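Plikell Handheld Gripper Programme
Progress report to the Prona Fund
Reporting period ending 5th February
Prepared by Zohreh Soltani, Equipment Lead

1. Purpose

The present report covers the setting up, upkeep and repair of the hand-held gripper tool supported under the current grant. Spending and staffing are reported separately by the Jurkix office.

2. Condition of the tool

The tool was stripped, cleaned and rebuilt at the start of the period. Play had been reported in the left linkage, and on inspection the outer joint on that side was found to be worn. The joint was replaced with a part from stock and the pivots on both sides were adjusted to match. The blue finger pads were removed, their seats cleaned of old adhesive, and new pads fitted.

After the rebuild the fingers were checked for even travel. A difference of 2 mm between left and right was corrected at the linkage. The screw at the centre of the connecting body has been added to the weekly check, having been found slack on one occasion.

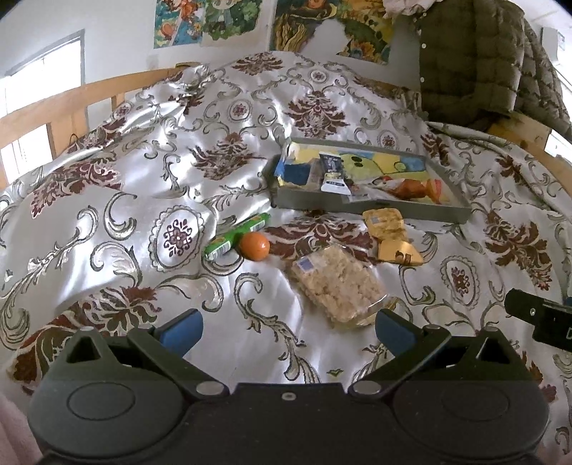
3. Use in household settings

Work in furnished rooms has continued with packaged food and fruit, laid out on soft surfaces as well as on tables. Bedding remains the more demanding of the two. Items settle into the fabric, and operators tend to press down harder before closing the fingers, which adds to the load on the outer joints. Operators have been asked to approach at a shallower angle and to wipe the pads between sessions.

Of the sessions planned, 98 per cent were completed. The remainder were lost while the joint was being replaced and will be made up before May.

4. Maintenance arrangements

Gisela Retamal has taken over the maintenance log. Pads are now inspected after every session and replaced at the first sign of lifting. Four spare pads are held at the Caputo store. Replacement joints are still ordered singly, and delivery has been slow.

5. Matters for the Fund

Approval is requested to move part of the travel allowance to spare parts, so that two complete linkage sets can be kept in stock. No change to the overall budget is sought.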